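Participants wanted: rank robot grasps for the Moges study
Mindmont Robotics Group, Cusville

Can you tell a good grasp from a lucky one? We think most people can, and we'd love your help finding out how they do it.

Our group works on teaching robot arms to pick up small objects in simulation. Last year we tried something new. The usual way is to write a score by hand (points for closing the fingers, points for lifting, a penalty for bumping the table). We dropped that and asked 29 people to watch short pairs of clips and pick the attempt they liked better. From their 2326 choices we trained a reward model, which we call Moges, and then let the arm practice against it.

The results surprised us! The arm trained on people's choices came in slower and straighter, and it stopped nudging blocks sideways before closing on them, a habit our hand-written score had never managed to break. What we don't know yet is how much of that came from those particular 29 people. Most of them already worked with robots. So we are running the study again with a wider crowd, and that's where you come in.

What you'll do

You'll come to our lab in Cusville for two sessions in May, each 90 minutes long with a break in the middle. You'll sit at a screen and see two simulated attempts side by side, all recorded in Skasham, our simulator. Press left, right or "can't decide." After every tenth pair we ask you to say a sentence or two out loud about why you chose the way you did. Those comments were the best part of the first round, and we want a lot more of them.

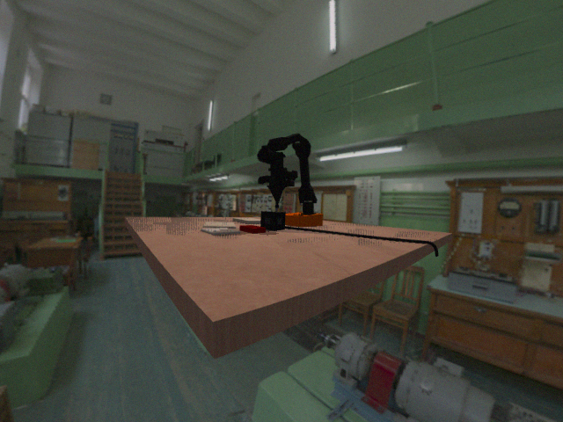
Some pairs are easy and some are really close. Please don't worry about getting them right. Disagreement between people is one of the things we are measuring, and "can't decide" is a perfectly useful answer. You can replay any clip as often as you like.

Who can join

Anyone 18 or older who reads English comfortably and can see a computer screen well, with glasses or contacts if you use them. You don't need to know a thing about robots. We'd be especially glad to hear from people who work with their hands: cooks, tailors, mechanics, nurses, gardeners.

If you took part in the first round, we can't include you this time, but please pass this along.

Pay and privacy

You'll get $40 per session, paid the same day, plus bus fare. We record your choices and your voice, never your face. You may stop at any point and still be paid for that session.

How to sign up

Call the study desk at extension 2194 or stop by Room 29 between 10 a.m. and 4 p.m. and ask for Petro Yatsenko. Tell us what you do for a living and whether mornings or evenings suit you better.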